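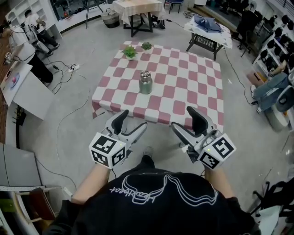

*The square table with its pink and white checked cloth*

# Growing your first spheroids on agarose

Flat cells are fine, but wait until you see your first round one! A spheroid is a little ball of cells that grows in three dimensions, and you can make a whole plate of them with agarose, a multichannel pipette and one free afternoon. This is the liquid overlay method as we run it in the Hurel group at Ondcombe. It works for most lines that like to stick to each other (colon and breast lines are a great place to start).

## What you need

- 96-well plates, flat bottom, regular tissue culture plastic
- Agarose, molecular biology grade
- Plain medium with no serum, plus your usual complete medium
- A 40 µm cell strainer
- Trypsin, PBS, trypan blue
- A healthy flask of cells, 70 to 80% confluent

## Coat the plate

1. Weigh out agarose to make a 1.5% solution in plain medium. Fifty milliliters is plenty for several plates.
2. Autoclave it in a glass bottle with the cap loose.
3. Move the bottle to the hood while it's still hot and stand it in a beaker of hot water. Agarose sets fast in a pipette tip, so have everything open and ready before you touch it.
4. Add 50 µl to each well. Go down the plate in one steady run and don't stop for chat.
5. Leave the plate flat for 20 minutes with the lid on.

Look at a coated well from the side and you'll notice the agarose creeps up the wall and leaves a shallow bowl in the middle. That curve is the whole trick! Cells can't grip the agarose, they roll to the lowest point, and they find each other there.

If you see bubbles, mark those wells on the lid and skip them. Coated plates keep for a week at 4 °C, wrapped in film.

## Prepare the cells

Trypsinize as usual, but give it an extra minute. Clumps at this stage give you lopsided spheroids later. Stop with complete medium, spin at 225 g for five minutes, and resuspend in 2 ml. Pass the suspension through the strainer and count the live cells.

Dilute to 5,000 cells per ml in complete medium, then add 200 µl to each well, so 1,000 cells land in each. Swirl the tube between columns. Cells settle quicker than you think, and the last column always shows it.

Fares Nseir likes to fill the outer wells with PBS and seed only the inner 60. I've come around to this completely, the edge wells dry out and their spheroids come up small.

## Leave them alone

Put the plate in the incubator and walk away. I know, it's hard! Moving the plate in the first day breaks up loose aggregates, and you can end up with two or three small balls in a well.

On day 3, take a look at low magnification. You want one dark, round body with a fairly smooth edge. From then on, swap half the medium every other day: tilt the plate slightly, draw 100 µl from near the surface, and add fresh medium slowly down the wall.

## Measuring

Photograph every well at the same magnification, then measure two diameters at right angles and average them. We use Pisto, our little in-house macro, but drawing lines by hand in any image program is just as good for one plate. Name the files by well. My first folder had 131 pictures called "new" and I still haven't sorted it.

## When it goes wrong

**Cells spread flat in some wells.** There was a gap in the agarose. Use a little more next time.

**Loose, grape-like clusters.** Some lines never go tight by themselves. Try the Qudah variation: spin the seeded plate gently for ten minutes before it goes in the incubator.

**Spheroids vanish after a medium change.** Check your waste tube. Mine were in there.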